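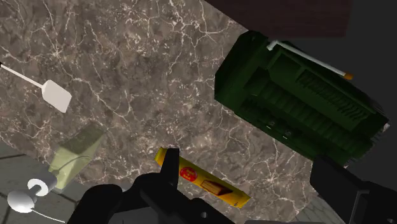

Dutetti open day in Trudanham: anyone else go? (kitchen arm demo)

Search this forum Keywords or user name Go Advanced

gratingface wrote:

Went to the Dutetti open day in July because my sister-in-law had a spare pass and I wanted to see the kitchen robot they've been talking up. The flyer said "live kitchen manipulation." What you got was a big screen, a row of folding chairs, and the arm working in a simulated kitchen. So live in the sense that a computer was running it while you sat there.

I don't mind simulation. I did plant automation for a long time and we simulated plenty. But if you invite the public to see a robot work, I'd like to be close enough to hear the thing.

Glykeria Spanos ran the session and she was decent about it. She said up front that the software is called Holia and that it's where they do nearly all their testing. Fine. Then she gave us the number, 102 runs of the same counter job that week, and I asked how many had finished without someone stepping in. She had to go look it up. Twenty-seven. Credit for answering, I guess, but it wasn't on any of the slides.

beltandbraces wrote:

I was there too, probably two rows behind you. I think you're being hard on them. That 27 was for the whole job start to finish, and she said so. Most of the misses were on one item. If you count single pickups it has to look a lot better.

gratingface wrote:

Then they should show that number. I asked for it and she said she'd rather not quote it off the top of her head. You and I are both guessing.

And finishing the whole job is what a customer pays for. If I hire a guy to clear the counter and he clears it one time in four, I don't go asking him for his per-spatula rate.

beltandbraces wrote:

Nobody is selling it yet though. It was an open day. They had cookies out.

Saved this one off the demo page:

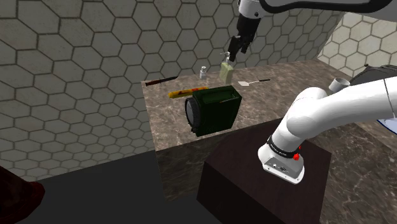 Gripper holding the pale bottle over the back of the counter.

That's a small bottle up at the end of a long reach, with another one standing close by. I've watched real arms at trade shows make a mess of less. I thought it was worth the drive.

mo_lathe wrote:

Didn't go, so ignore me if you want. Question for both of you: did anything get knocked over? In the demos I've seen the bottle always goes up beautifully and then they cut to the next clip before you find out where it ends up.

gratingface wrote:

Yes, once, in the part I watched. The clear bottle got tipped on one of the runs and they reset it. On screen, resetting means a key press and everything jumps back to where it belongs. In a real kitchen somebody is down there with a towel. That's my whole complaint about judging these things from a simulator. The cost of a mistake disappears.

The other thing is the counter itself. It's marble pattern, veins everywhere, and I wondered if that was chosen to make life harder for the vision side or just because somebody liked it. Chrysanthi Politis took that one (she does the environments, if I heard right) and said they swap surfaces and move the items around between batches so it can't memorize a layout. Good answer. I'd have liked to see two different counters side by side, and we only ever saw the one.

I also asked about the items. You get a spatula, a knife, that yellow package, the bottles, the big green thing

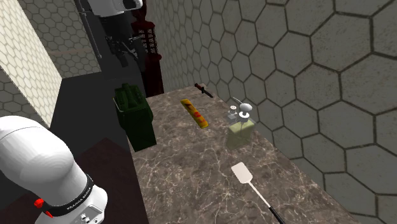
and every one of them is rigid. No dish towel, no bag of rice, no half-squeezed tube of anything. Politis said soft goods are "on the list." Everything has been on somebody's list for as long as I've been in this business.

kettleside wrote:

I was at the afternoon session, so maybe yours was different. Ours had some 40 people in it and ran 35 minutes including questions. The kids in front loved it. My notes, for what they're worth:

- The arm moved slower than I expected. Spanos said that was deliberate and I have no reason to doubt her.
- It has FRANKA EMIKA on the band. A man near me was sure Dutetti built their own arm and got pretty annoyed when he read that. I don't see the problem, plenty of outfits work with somebody else's arm.
- They would not give a date for hardware in a real room. Asked twice, by two people.

That last one bugged me more than the success rate.

beltandbraces wrote:

OK, the date thing I'll give you. I asked one of the staff at the door and got "when it's ready."

I still say showing a simulator with the failures left in is more than most places do. Tô ran their day in the spring with nothing but edited video — you couldn't even ask to see a second run.

gratingface wrote:

"Better than Tô" is a low bar and you know it. But sure, I'd go again if they put a real counter in the room and let me set the items out myself. I'd bring a wet sponge.

mo_lathe wrote:

Bring two. They'll lose the first one.

Comments (3)

pinwheel_ro: Was there a charge for parking? Thinking of going if they hold another.

kettleside: Free behind the building, but it fills up by 10 a.m.

oldfuse: One in four. My dishwasher does better than that and it's been leaking since we moved in.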